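Tindlow Community Help
Robotics and Automation > Student Projects
Thread 3579

Two-arm cloth folding: how do we get from a pickup to a flat spread?

Posted by kwok_bench, April 21, 2022

I'm on a student team working on a folding project for our robotics class. The task is to take a cloth out of a bin, spread it on the table, fold it, and put it on a stack. We have two arms, one on each side of the table, and both are driven from the same script. The project is called Trasa, in case anyone has seen our earlier posts from February.

The pickup is more or less solved. The part that goes wrong is what comes after. One arm has the cloth at some point along its edge, the rest hangs in a bunch, and we need the second arm to find a good place to grab so the two can pull it out between them. Our grading sheet wants the cloth spread and folded in half with the edges within 4 centimeters of each other. Right now we get there on some cloths and not others, and we can't tell which change made a difference because we keep changing several things at once.

We have a wrist camera on the gripper and a fixed camera looking at the table. The wrist view is what we use for the grasp point. It looks for the lowest tip of the hanging cloth and moves the fingers there.

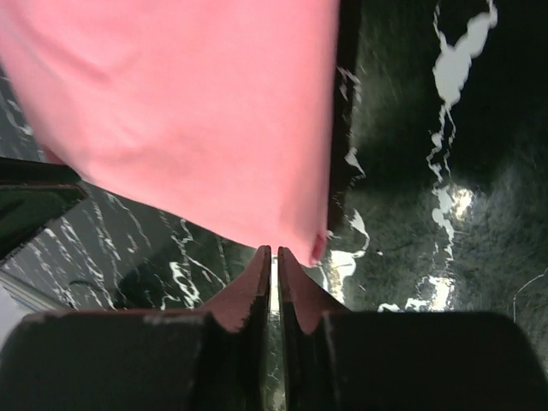 marblecake wrote underneath that the lowest tip is the first thing every team tries, and asked whether it is a corner at all on our cloths or only the place where the fabric happens to hang lowest. Fair point. We don't check. The script treats any tip as a corner, and I think that is where a lot of our bad spreads come from, but I'd like to hear from people who have done this before we rewrite it.

Things we have already tried:

Slower approach. Helps a little with missed grasps, does nothing for the spread.
Closing the fingers earlier. Worse.
Pulling harder once both arms have hold. The cloth slips out of one side.
A second pickup if the first spread looks bad. Works, but we run out of time.

We have a 33 second limit for each cloth in the class demo, so a fix that adds a lot of motion won't help us much.

Posted by griltuneo_user

Your problem is the grasp choice. Pulling harder is never going to fix it. If both arms hold true corners on the same edge, the spread is easy, and if they don't, you get a triangle or a bunch no matter how careful the pull is.

What worked for our team was this. Arm one picks up anywhere. Lift until the cloth is clear of the table. Arm two takes the lowest tip. Then arm one lets go, and you let the cloth hang from arm two for a moment. Arm one now takes the lowest tip again. On a square or rectangular cloth you usually end up with two corners that way, but they are often the diagonal ones, so you need one more check before you spread. We compared the outline in the fixed camera with a stored outline of the cloth laid flat. If it was too long and narrow, we swapped one hand.

It costs you an extra regrasp. We made up the time by not returning to the home position between steps, which is something a lot of starter scripts do by default. Look at yours before you decide you can't afford it.

For the slipping, ramp the pull. Move the arms apart at a low speed and stop when the top edge goes straight in the camera view. Don't use a fixed distance. Cloths stretch, and yours may not all be the same size.

Posted by lefthand_lane

use smaller cloths

Posted by tabletop_ok

I agree with most of what griltuneo_user says but would do it in a different order. Before you touch the grasp code, log your runs. You said you keep changing several things at once, and that is the real reason you can't tell what is going on. Save the fixed camera view at the point where both grippers have closed, before anything is folded. Then sort those stills into good and bad by hand. It's dull work and takes an afternoon.

The still I look at most when I do this is the one with both ends held and the cloth lying across the table. You can read a lot from it: where the far edge sags, where the fabric gathers at the fingers, which flap has come forward. 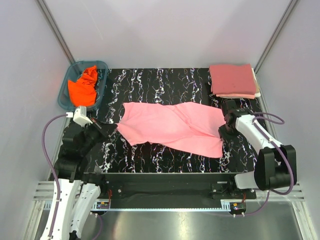
Tindlow Student Robotics Club — Cloth Handling Group

When you have your two piles, look at the creases near each gripper. Creases that fan out from a grasp point mean the fingers have gathered more fabric than you wanted. Long diagonal creases running toward one hand often mean that hand is too low or too far forward compared with the other. Move only that one, a small amount, and run the same cloth again.

A loose flap at the front is worth dealing with before the fold. We dragged the whole cloth backward along the table a short way, low down, with both arms moving together. Friction pulls the front part straight. It doesn't work well if the arms are high, and it doesn't work at all if one arm starts before the other, so check that your script sends both moves together. Ours had a delay between the 2 arms that we blamed on the cloth for weeks.

One more thing on the wrist camera. It's fine for the last bit of the approach, but it sees very little of the cloth, and at close range the fingers take up a good part of the view. Pick the grasp point from the fixed camera and let the wrist view correct it at the end.

Posted by kwok_bench

Thanks. We do go back to home between every step, so that is coming out first. Logging goes in at the same time, then the outline check. The cloths are set by the class, so we can't go smaller. I'll post the before and after stills in this thread when we have a set from both.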